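Summer diary: the heat, second week

Up before six again. The bedroom had dropped to something bearable by then and I opened both windows and the back door to get what I could of the cool air. It lasts until the sun gets over the neighbor's roof, and then everything has to be shut and the blinds pulled down. I forgot the kitchen blind and paid for it at lunch.

The electric bill came yesterday. We used 943 kilowatt-hours in the last billing period, against 636 in the one before. I had expected it to go up when the weather turned, but a third of it would have been enough. Most of that is the window unit in the front room, which I had been leaving on low all day so the house wouldn't be an oven when I got home. I'm going to stop doing that and see what happens. 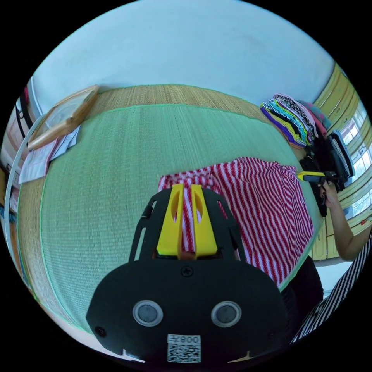

So the plan for now is fans and shade. I got the old Vandier fan down from the closet shelf, took the grille off and washed the blades in the bathtub. The water went gray. It runs quieter than it did last year, and it had probably never been cleaned since I bought it. The switch still sticks between medium and high. I have it on the floor by the bedroom door, pointed out into the hall at night and back into the room in the morning. I can't say yet which way is better. Last night I slept from eleven to four without waking up, and that's the best I have done since it got hot.

Drove to Trerkero for weatherstripping and a roll of reflective film for the west window. They were out of film and didn't know when more would come in. I bought the weatherstripping and a 20 dollar blackout shade that was supposed to fit. It's too wide by the thickness of the bracket. I cut it down with the bread knife, not very straight, and it's up.
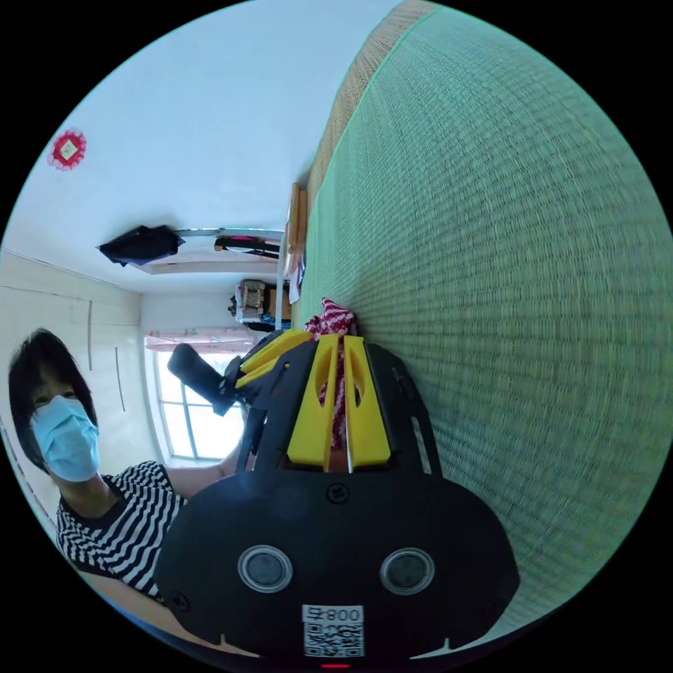 Page last changed: June 2025

Supper was cold noodles with cucumber and the rest of the chicken. I haven't used the oven in 6 days and don't miss it, except for bread. The loaf from Benedetti is all right toasted but it goes stale by the second day, or molds if I keep it in the bag. Tomorrow I might try flatbread in the skillet early, before the house is closed up.

Bedding is the other thing. The comforter is in its bag on top of the wardrobe and the flannel sheets are washed and put away. I tried sleeping on a plain cotton sheet with nothing over me, woke up cold at three, and went looking for a thin blanket in the dark. A second sheet is enough. A woven mat feels cooler to lie on than the mattress does, though it leaves marks on my arms if I don't move. 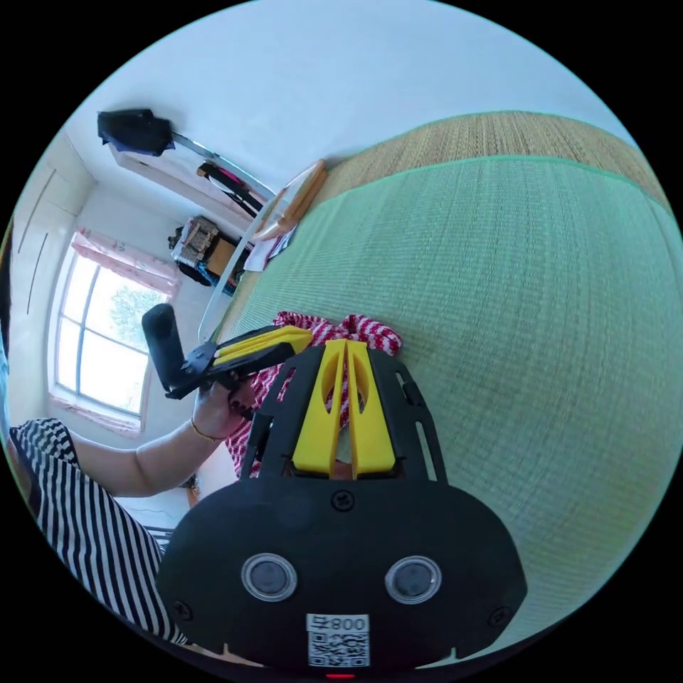

The bedroom, with the woven mat on the bed.

Read back through last summer's entries to see what I did then. Mostly I complained. I did write down that the bus to Stutomo was colder than any building in town, and that I rode it out and back one afternoon with a book. I may do that again. I also wrote that I would get the attic vent looked at before the next summer, and I didn't, so that goes on the list. The vent is on the north side and I can't reach it with my ladder.

Somebody wrote in after the last entry about windows, and it's worth putting down in case others have the same trouble. 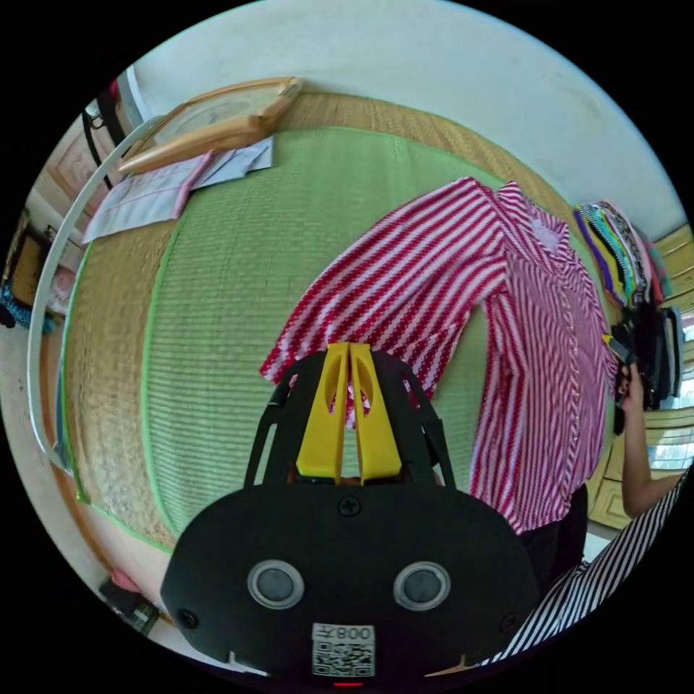 Should the windows stay open during the day if there is a breeze?
Only if the air outside is cooler than the air in the house. I keep a thermometer on the porch and another in the hall, and I close up when the porch one passes the other. Lately that has been before nine.

Clouds this evening but no rain. I watered the tomatoes late and left the hose out.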